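Print this page
E-mail this page

Sowah Seed Library
Progress report to the Ustament Fund, covering the spring and summer growing season

We're glad to be sending this one in, because it has been our best season so far! When we wrote our application we promised three things: to clean up and test the old seed collection, to grow out the beans and squash that were close to being lost, and to get seed into the hands of people in Rilten who had never saved any before. All three are well under way, and the first is finished. 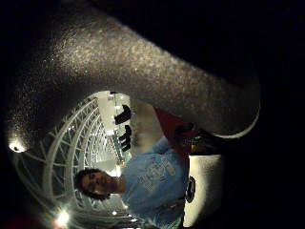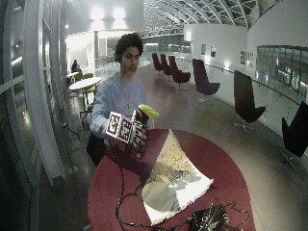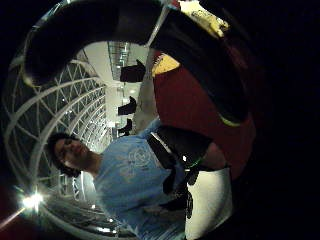

Rilten, August

The collection

When the grant began we had 2332 envelopes of seed in shoeboxes, coffee cans and a filing cabinet with a drawer that wouldn't close. Every one has now been opened, sorted and written up. The old labels were a job in themselves. Many gave only a street or a nickname ("Back fence beans," "The good ones"), and a few had been written over twice in different hands. We kept each original label, even the useless ones, and put it in the new jar along with the seed.

The germination tests took up most of early spring. We rolled the seed in damp paper towels, put the rolls in bread bags, and stood them on top of the refrigerators in the classroom, where it stays nicely warm. Beans and peas did far better than we had any right to hope. Onions and parsnips did badly, as onions and parsnips do. Tomato seed surprised everybody by coming up strong from envelopes that had gone brown with age.

Where a variety came up well, it went into dry storage as is. Where it came up poorly but did come up, we moved it to the grow-out list. Where nothing came up we tried once more with fresh towels and a longer soak, and that second try saved several varieties, including a purple pole bean we badly wanted. The rest are recorded as lost in our care. We have left them in the catalog, in gray, so that anyone who still has a jar in the cellar can get in touch.

The grow-out plots

The plots are on the Moria road, on the low side of the field, where the soil is dark and stays wet into May. We planted later than planned. There was standing water in the bottom rows well into spring, and we decided to wait and not lose scarce seed to rot. It was the right call for the beans. It was probably the wrong call for the winter squash, which is now racing the frost, and we'll know in a few weeks whether the largest kinds ripen enough to give good seed.

The grant paid for 90 bean tepees made from local poles, and they look wonderful. People slow down on the road to look at them. More to the point, they kept the varieties apart and easy to label, and picking was much quicker than it was on strings last year. The poles came out of the ground straight enough to use again, so that cost won't come up in next year's budget.

Some notes on how particular crops did:

Pole beans – excellent. The purple one set heavily and we have enough seed to share a little this winter and still keep a reserve.

Bush beans – good, apart from one row eaten to the ground by a woodchuck in a single night. We had kept half the seed back, and the second sowing went in under wire.

Squash – lots of vine, slow fruit. We hand-pollinated in the early morning, taped the blossoms shut, and tied red yarn on the stems we'd done. Anyone walking the rows before seven would have found us on our knees with a roll of masking tape.

Lettuce – bolted in the June heat, and for once that was exactly what we wanted. The seed heads were bagged and dried without any trouble.

Corn – not grown this year. There is too much field corn nearby to keep it pure, and we're looking for a plot on the far side of the ridge.

Sharing seed

We gave out more than 3000 packets between the first open day and the end of July. Most of them went to people with a yard, but a good many went to renters with a porch or a windowsill, and we changed the starter box for them halfway through. It now holds one lettuce, one dwarf bean and one cherry tomato, all of which will do fine in a bucket. The instruction sheet used to be four pages. We cut it to one side of one page with big type, and the questions we get have changed from "What does this mean?" to "Mine has flowers, now what?" – a much nicer question to answer.

The evening classes were full every time. The one on wet seed (tomatoes, cucumbers, melons) is smelly and has become the favorite, and we've added a second date in the fall. We had planned a class on seed law and labeling as well. Only a couple of people signed up, so we turned it into a handout.

The school beds at Rilten went in on time and were looked after through the summer by families taking a week each. One bed dried out in July and had to be replanted. The rest are thriving, and the children will be able to save their own bean seed when they get back, before the first class of the year has even planted anything. We can't wait for that!

What has been harder

Storage is the weak spot. The closet we use is cool in winter and far too warm in August, and the humidity goes up and down with the weather. We bought sealed jars and drying packs out of the supplies line, and they are a big help, but the long-term set needs a chest freezer. The line for it in our budget was too low. We would like to move 1000 dollars from printing, where the short instruction sheet has saved us money, to equipment. A separate letter asking for this is attached, and we'd be grateful for an answer before the bean harvest is fully dry.

The catalog is also behind. The records are all typed up, but the search page is clumsy, and you have to know how a name is spelled to find it. That is no good for a collection where the same bean has five names. We're adding the nicknames by hand this fall and will send the link along when it is fit to be seen.

The months ahead

September and October are for picking, threshing and cleaning. We still do most of the threshing by foot, in a kiddie pool, and we see no need to improve on it. In November we pack the winter boxes and test this year's seed. The seed swap will be in the new year, in the big room if we can get it, and we plan to ask people to bring a story or a recipe along with their seeds. Last year the table with the recipes had a longer line than the table with the seeds.

A page of spending by budget line is attached, with the receipts for the poles, jars and drying packs. We would love to have someone from the Fund come out to the plots while the tepees are still up. Early evening is the best time, when the light comes in low across the field and the mosquitoes haven't quite gotten started. Boots are a good idea on the bottom rows.

Print this page
E-mail this page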